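Wallby's cell: how two robot arms learn to tidy up

Ruaridh Cruickshank here, Andthorpe shared workshop. Quick one for the kids who keep asking at the door!

What's a cell? Just a robot's room. Walls, floor, arms inside, people outside. Ours is called Wallby. Metal posts hold it up, and Idrisa Kioko did the walls in flowery wallpaper. Big flowers, brown background. Her favourite colour, brown. Not mine.

So. The arms. 2 of them, bolted to a rail along the front so they can't wobble. Each one has joints, like your shoulder and elbow. Motors turn the joints. On the end is a gripper. Think finger and thumb, no other fingers.

How does it learn? Practise. We move the arms ourselves first and the computer remembers. Pick up a block, put it down. Again. Again. We're up to 501 goes and want 1,000 by September. Yes it gets boring. Bring a sandwhich. 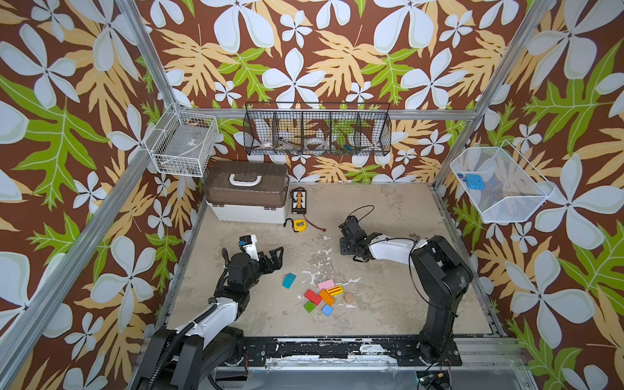 Blocks are good to start with. Flat sides, easy to grab, bright colours so the computer can tell them apart. Round things are harder, they roll off. Soft things harder agian, they squash.

Try it at home: use only your thumb and one finger, stack four blocks. Now one eye shut. Tricky hey?

Rule for visitors: hands out of Wallby when the power's on. Even mine.

Next job, teaching both arms to pass a block across. Come and have a look.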